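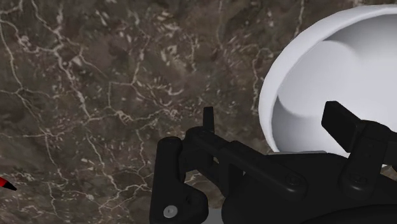

4/21/19

I gave up my Sunday to the simulator again. The real arm is still waiting on a cable from Wirkitz, so for now the bench in the garage holds a monitor, a laptop and my lunch, and all the building happens on screen. Today's job was the view from the wrist, which I'd been putting off, and I spent most of the morning learning what the gripper gets to look at all day. Marble, mainly. I picked that brown stone with the white veins myself, back when I thought a kitchen should look expensive, and now my edge detector believes every vein is the rim of something. The white bowl, large as it is up there in the corner with a finger poking across it, came in second. I have spent 3614 lines of code on being outwitted by a countertop.

Tried blurring the input. Tried a higher threshold. Tried coffee. Ran the grasp 18 times after lunch and wrote down 9 I'd be willing to show somebody, though I was generous with a few. The finger gap is still set by a number I typed in one night and have never had the nerve to question. I renamed the project folder Clulley 3, on the theory that the first two Clulleys were the problem.

Before dinner I switched to the room view and sent the fingers down into the small bowl, very slowly, like someone checking soup. Sent that off to the Umon list with a note asking why I can't get a decent hold on a rim.
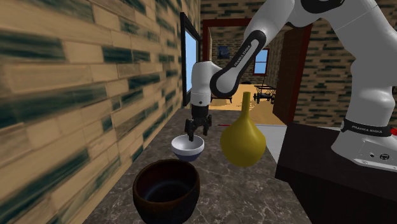

Hala Sleiman wrote back that I was coming in too straight, and that she'd tilt the wrist a little and let one finger go inside the rim and one outside before worrying about vision at all. She also asked if I'd measured the bowl wall or just guessed. I guessed. Will measure tomorrow – and pick a plain gray counter, if my pride allows.

Qusai Qaisi still wants his soldering iron back by July.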